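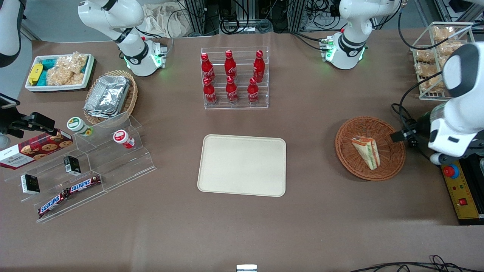
Two-arm robot station with food items with an emergency stop button at the table's edge.

The Pollis Guideline is a voluntary code of practice for robot arms that handle packaged food on open tables. It was drafted by Tomos Eynon and first issued in June by the trade group Punemis. The current text is dated 12/16/25.

The guideline asks that a stop button be within a person's reach, that wrapped and unwrapped goods be kept apart, and that a tray be empty before each run. Cables should be tied back from the work area - a rule written as "should" and so easily skipped. Sites must log 400 runs before claiming to follow the code.

Critics say the claim means little. Wyn Pritchard, who reviewed 13 sites for the newsletter Binix, wrote that all of them had graded themselves and that only two kept records of dropped items. He also objected that the code sets no limit on grip force, leaving soft goods such as sandwiches to the operator's judgment.

Punemis has replied that outside checks would cost too much for small sites. It has not published figures to support this.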